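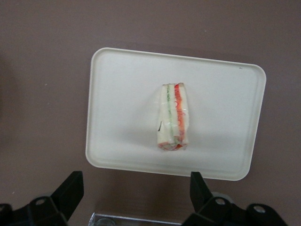

Nerudo promise a bigger Open, but the sums look thin

16/05/2021
By Khrystyna Marchuk

Home | Golf | Fixtures | Results | Clubs

Print this story | E-mail to a friend

The owners of the Nerudo course say the Prirkia Open will return in December with a field of 100 players, up from 60 last time, and a purse to match. They have yet to say who is paying for it.

Aso, the clothing firm whose name was on the flags at the last two events, has not signed again. Mykhailiuk, the company now running the tournament, calls the talks "very warm". It used the same words last spring about a television deal that never came.

The club also expects 1000 spectators a day. Anyone who has tried to park at Nerudo on a medal Saturday will wonder where they are meant to go. The overflow field takes 300 cars when it is dry, and December at Prirkia is seldom dry.

Then there is daylight. A field of 100 going off in threes from one tee would finish in the dark. Mykhailiuk says a two-tee start is "being looked at", though the tenth is a long walk from the clubhouse and has no practice green near it.

Entry forms are due out next month. The fee has not been set, and players were told the same thing before the last Open, when forms arrived five weeks late.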